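5. Washing and reproofing your Stirkach rain jacket

Most bottles of wash-in proofer promise to bring a jacket back to new. Treat that claim with suspicion. Proofer helps water bead on the face fabric, but it will not mend a worn membrane or peeling seam tape, whatever the label says.

Before you start

Read the care label sewn into your own jacket. If it disagrees with this guide, follow the label. You will need a liquid cleaner for waterproofs and, perhaps, 50 ml of proofer.

1. Close the main zip and all pocket zips. Undo the cuff tabs and loosen the hem cord.

2. Lay the jacket out and go over the collar, cuffs and lower back, where chain oil and road dirt collect. Dab marks with neat cleaner and leave for 3 minutes.

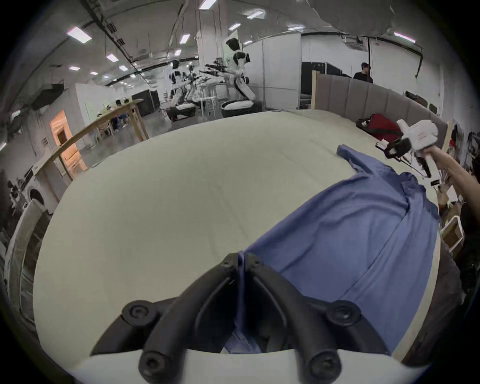
Blue garment laid out on a table.

3. Run the detergent drawer under the tap. Old washing powder left in there does more harm than a winter of commuting.

4. Wash on its own at the temperature on the label, with a slow spin.

CAUTION: No fabric softener. "Sport" softeners are still softeners.

5. Flick water over the shoulders. If it beads, stop here and dry the jacket. Plenty of riders buy proofer they don't need – a clean jacket often sheds rain perfectly well.

6. If the water soaks in, add the proofer and run a second wash.

Drying

7. Tumble on low if the label allows it. Otherwise hang the jacket indoors, away from radiators.

8. Any cloth you put under a jacket for checking should be clean and free of softener too.
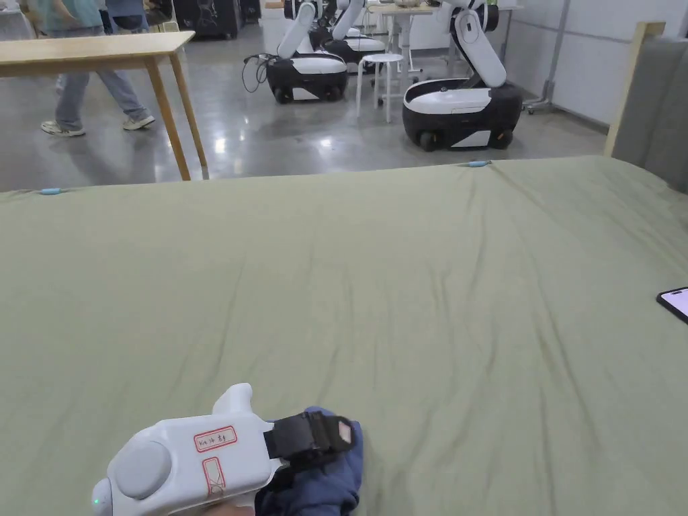
Green sheet with light-blue clips along the far edge.

9. Repeat the water test at the shoulders and forearms. If those patches still soak in after two treatments, a third is unlikely to change anything.

Note: Jessie Dow in our repair room will look at seam tape on any Stirkach jacket. Quote part number 858 for replacement hem cord. For zips, see section 6.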